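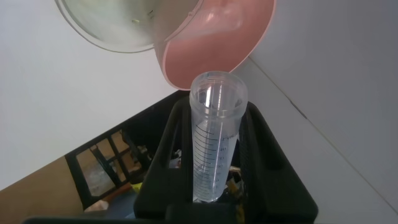

The retry button is not a plan

By Thabiso Shabalala

I have spent most of my working life writing software that tells robot arms what to do next, and I would like to complain about the word "retry."

It is a lovely word. It sounds patient. In a behavior tree it gets its own little box, usually with a number in it, and the number is usually 2, because 1 looks stingy and 3 looks like you don't trust your own code. When a demo goes wrong in front of visitors, somebody says "it'll retry," and everyone breathes out.

Then you move from picking up blocks to pouring liquids, and the word goes bad overnight. A missed block is still on the table, more or less where you left it. A missed pour is on the table too, but try asking for it back. If the arm meant to put 50 milliliters in a cylinder and put in 60, running the same step again gets you a fuller cylinder and a green check mark. The planner is delighted. The chemistry is ruined.

Our lab bench stack is called Ivaden, and it inherited its task planner from an older project called Pullberg, which sorted parcels. I say this with affection for Pullberg. It was good at parcels. It believed, deep in its state machine, that the world was made of boxes and that any box could be put back. Every action had a matching undo. In June we went through the log of failed runs, all 171 of them, and it was an education in what happens when that belief meets a liquid. The undo for "pour" had been filled in by someone in a hurry as "tilt back." I know who it was because the commit has my name on it.

So here is my opinion, for what it's worth on a Tuesday. Every action in a robot's library should have to declare, in writing, whether it can be taken back. I mean a plain field with a plain value, and the planner should refuse to load the action if the field is blank. Closing the fingers on a cylinder can be taken back. Moving a tube from one hole to another can be taken back. Pouring can't, and neither can mixing, and neither can dropping anything with a lid you were only fairly sure about.

Once you have that field, a lot of good behavior comes almost free. The planner can look harder before the steps that count and hurry through the ones that don't. At present most stacks do the reverse, or at any rate treat everything the same: they spend a full perception pass confirming that the gripper is open, which the motor encoder already knew, and then start a pour on the strength of a pose estimate that has been sitting around since the last time the arm moved. Clear plastic makes this worse. Depth sensors look at a transparent cylinder and report, with great confidence, the wall behind it. I have seen a point cloud in which the only thing our robot was holding was its own hand.

The usual answer is that a better model will fix it. Perhaps. I like better models and have been promised several. But a model that is right more often still needs to be told which mistakes are cheap, and that information doesn't live in the pixels. A person knows it from having once mopped a floor. The software has to get it from a field in a file, and somebody has to sit down and type the field. 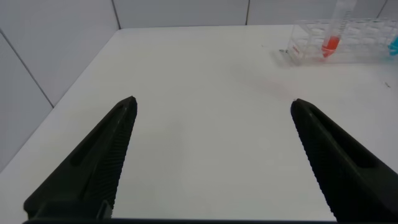

Yatsenko read a draft of this and told me I was dodging the hard part, which is that "can be taken back" depends on the moment. Opening the fingers is harmless over an empty table and a small disaster at arm's height with something full in them. A fixed label on the action would lie half the time.

I grumbled, and then I changed the proposal. The field can be a function of the state, provided it returns "no" when it isn't sure. We put that into Ivaden behind a flag called Zemen, and the first version was so cautious that it declined to move at all. It considered gravity to be an unresolved risk. We have talked it down since then, mostly by giving it a short list of things it is allowed to believe about a closed gripper.

It took 2 of us a good part of the summer, and the result makes for a dull demo. The arm gets to the edge of the pour and stops to look. Visitors ask if it has crashed. I tell them it's checking, and they glance at the screen, where the box that used to say "retry" now says "ask," and then they look at me, as if I might be the one who has to answer. For now I am, and I've moved my desk closer.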